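Reviews > Home & Workshop > Adhesives and Finishes

Reading time: 5 minutes

We use cookies to remember your preferences and see which pages get read. Accept all | Manage settings

Kasdale removable mounting putty, long-term review

I've gone through four packs of this stuff since September and I'm still finding new places to put it. If you rent, or you have kids, or you just hate patching plaster, read on, because I think Kasdale have made the first wall putty I'd happily recommend to my mum.

A bit of background. Our unit is from the sixties and the walls are original plaster under who knows how many coats of paint. Picture hooks crumble it. Adhesive strips are fine going up, then take a strip of paint with them when you pull them off (I've got a patch behind the bedroom door the size of a playing card to prove it). The landlord is a decent bloke but he does look behind the pictures at inspection time. So I've always come back to putty, and putty has always let me down in summer. You know the feeling when you hear a soft slither at two in the morning and a poster is lying across the dog.

The Kasdale is firmer than any putty I've used before. Out of the pack it's almost too firm, and on a cold morning you'll want to keep it in your pocket while you make a cup of tea. It comes as one flat slab, 50 grams, scored into squares on the front and not on the back, so the squares tear a bit ragged. I cut mine with an old butter knife. The colour is a warm grey, near enough to invisible behind a frame, though you'll see it around the edge of a thin postcard if you've been generous.

Once it's warmed up, it's lovely! You roll it into a ball, squash it on the back of whatever you're hanging, and lean on it while you count to 20. My first few goes I gave it a quick prod and walked off, and a calendar came down the same evening. That was my fault. The instructions on the back of the packet do say to hold it, in tiny print under a fold.

What I've got up with it at the moment: eleven postcards down the hallway, a cork tile, two small canvases, a plastic-framed print in the loo, and a key hook that was meant to be temporary. The canvases are the ones I was nervous about. The bigger one weighs 800 grams on the kitchen scales and I used a lump at each corner plus two along the top. It hasn't budged, and it hangs over the heater, too.

My neighbour Olga Caldeira borrowed half a slab for her classroom and came back wanting the name of it. Her walls are painted brick, which I'd have said was hopeless for putty, and she reckons the kids' paintings stayed up until the end of term. Heavier things did let go for her. She had a clay mask come down off the brick, and I'd believe that, there's just less flat wall for it to grab.

I also tried the Fivby strips and a tub of Calado Tack alongside it, all on the same stretch of hallway. The Fivby strips hold more weight than either putty, no argument, and if you've got modern gloss paint they may be all you need. On my old matte stuff they lifted paint two times out of three. The Calado is softer, cheaper and much easier to work with cold hands, and it left a greasy halo that I had to go over with a bit of dish soap. It came clean in the end. It's a good putty for birthday banners and anything else that's coming down by the weekend.
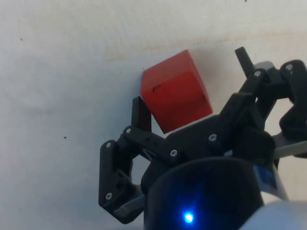

Now, removal, and I was braced for the worst here. Don't pull straight out. Twist the thing slowly, a quarter turn one way and then back, and most of the putty stays on the object. Whatever's left on the wall you dab off with another ball of putty, the way you'd pick up crumbs. After five months behind a canvas there was one faint mark, and I could only find it with a torch held sideways. It took me longer to find it than to wipe it off.

Wallpaper is a different story. I tested a corner behind the linen cupboard and it fuzzed the surface straight away, so leave it alone. Fresh paint as well. The packet says wait three weeks and I'd give it longer.

It does pick up fluff something shocking. A reused ball is good for maybe three moves before it's half dog hair, and then it's bin time. I'd also love a resealable pack, since the cellophane splits the moment you open it and mine now lives in an old mint tin. And it isn't the cheapest, though a slab goes a long way if you aren't heavy-handed like me.

Still, I'm very taken with it. I've got the fifth pack sitting in the drawer for the spare room, where there's a big map I've wanted up for years, and I'll add a note here once it's been through a proper hot spell.

Rating: 4.5 out of 5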